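Entry continued from the previous page. The subject remains the fading of dyed upholstery cloth under window light, and the question of whether the Stisenlow swatches should be withdrawn from the loan set.

Twelve swatches were mounted on gray card in November, half of each covered with foil. Roxana Dinu has now removed the foil from all 12. The reds from the Adamczyk dye lot show a clear line between the covered and uncovered halves. The browns show none that either of us could find by eye. The meter total at the north window stood at 3,316 hours when the cards were taken down.

Viorica Lazăr asks that brushed fabrics be stroked in one direction before any reading is taken. A raised nap reads lighter than a flat one, and two of our earlier figures are doubtful for that reason. They have been struck out in the main table — not erased — and initialed.

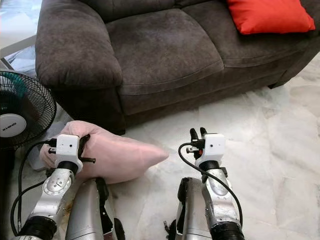 **Clinholm, May 15, 2020**

Readings were repeated on the brown microfiber and on the red-orange cushion cloth, 10 per fabric, nap laid flat where there is one. The spread on the brown is now acceptable. The cushion cloth is smooth and gave no trouble.

The Fluvero lamp was allowed to warm for 5 minutes before each set. Bent Gunnlaugsson considers this too short and will send his own procedure. Until it arrives, the present interval stands.

To be done: recut the foil masks, which have creased at the corners; relabel card 5, where the ink has run; return the spare gray card to Farzana Nanayakkara. The decision on the loan set is held over until the second reader has gone through the reds.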